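Progress report to the Zavden small grants desk
Computer refurbishing project, Tinell workshop
May 14, 2024

Hello again! The last report was mostly me complaining about shelving, so I'm happy to have real news this time. Since April we've taken in almost 200 donated desktops, most of them from the Zeleke offices, which were clearing out two floors at once and wanted everything gone before the movers came. They arrived on pallets, stacked pretty high, and it took us a good while to get them all checked in, tagged and wiped. The wiping is finished now and the certificates are in the shared folder with everything else you asked for.

The intake sheet has also been fixed (thank you for the comments on it). Every machine gets one line, with the donor, the condition it came in, what we took out and what we put back. It's a lot less fun than opening cases, but I can find things now.
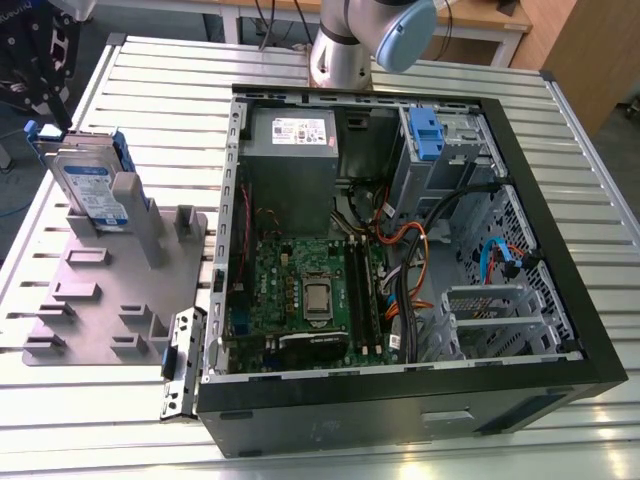
Teardown and inspection is where most of our hours have gone this spring. We do the towers lying on their sides with the panel off, and we go in the same order each time: power supply first, then drives, then the cooler and the processor, then memory. Having the cooler off and the bare metal top of the CPU showing, the way it is on this one with the memory still in its slots, is the point where we clean off the old paste and look hard at the board around the socket for bad capacitors. Drive bays get emptied early on, and any drive we can't wipe goes straight in the locked bin. I was nervous about how long all this would take per machine, but we've settled into a nice rhythm and I've stopped watching the clock.

Now for the money part. The thermal paste and cleaning supplies came in under budget, which left us $300 that I'd like to move over to memory. A lot of the Zeleke towers came with just 4 GB, and that's really not enough for the schoolwork people want to do on them. If you're okay with the move, just reply to this and I'll put the order in with Niser, our usual parts supplier. Their last delivery had 2 bad sticks in it, but they replaced them without any fuss.

Still on my list: the keyboards (so many keyboards, and a good share of them sticky), a better spot for the monitors, and the printed getting-started guide, which is written but needs a proper read from somebody who didn't write it. I'll send you the draft along with the receipts.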